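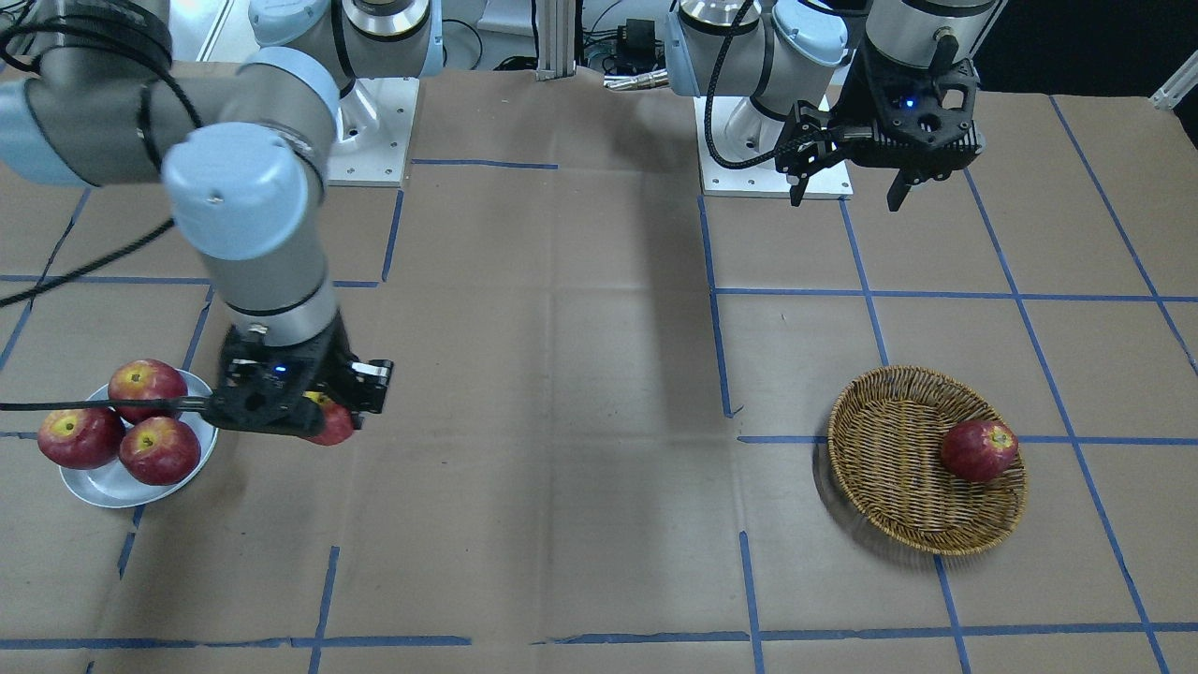
Bimla Sisodia
March 2018

Postnatal movement notebook, pelvic floor and walking group.

Really pleased with how the second block is going! All 11 women are still coming, and the new warm-up (breathing lying down, then on hands and knees, then standing) has made the first part of the class so much calmer. I'd been starting them on their feet in February and half the room was holding its breath through every squeeze.

Changed this time: holds are down to 3 seconds with a full let-go in between, 7 repeats, then rest. The let-go is the part I keep having to teach. Two of the cesarean mothers said they felt the lower belly join in for the first time, and one of them was grinning so much that I lost my place in the sheet.

Walking diaries came in as well. Median for the first week home was 1,545 steps a day, lower than I'd guessed, and I love that people wrote down the trips to the mailbox. Must add a column for stairs — Urnetti house has three flights and it hardly shows in the totals.

The Rekeo bands are too stiff for this group. Try the Wavus ones, lightest color only, and keep the seated row out until they arrive.

Still to sort out:
- ask each woman about leaking before any hopping or jogging, in private, not in the circle
- reprint the home sheet with bigger type
- feeding breaks: leave the mats down at the back so they can drop in and out
- Mazandarani room has the better floor, see if we can have it for the next block

Questions to Bimla Sisodia, postnatal exercise notebook. Back to top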